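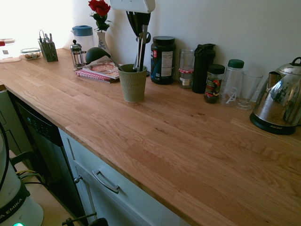

## 4. Arranging and Caring for the Countertop

This section applies to wooden countertops in the Lovden series. Read it in full before placing items on the surface.

### 4.1 Placing items

1. Wipe the surface with a dry, soft cloth.
2. Set utensil crocks, caddies and pitchers along the wall. Keep the front of the counter free for food preparation.
3. Place tall items where their contents clear any wall fixture.
4. Close all lids firmly and turn labels outward.

**Caution:** Do not drag jars or heavy tubs across the wood — lift them.

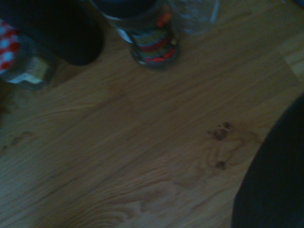 **May glass jars be stored directly on the wood?**
Glass jars may stand on the oiled surface at all times, provided their bases are clean and dry.

### 4.2 Inspecting knots and grain

1. Clear the area to be inspected.
2. Pass a fingertip lightly over each knot. Dark spots and curved grain are natural and are not defects.
3. If an edge feels rough, sand it by hand with 300-grit paper, following the grain.
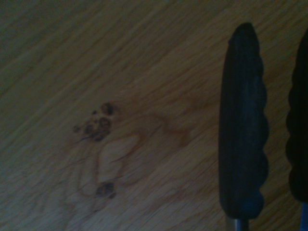
4. Remove all dust and apply a thin coat of Teixeira oil. Allow it to dry overnight.

**Note:** Record each treatment on the care card. Questions about repairs should be directed to Beatriz Rocha, Customer Care.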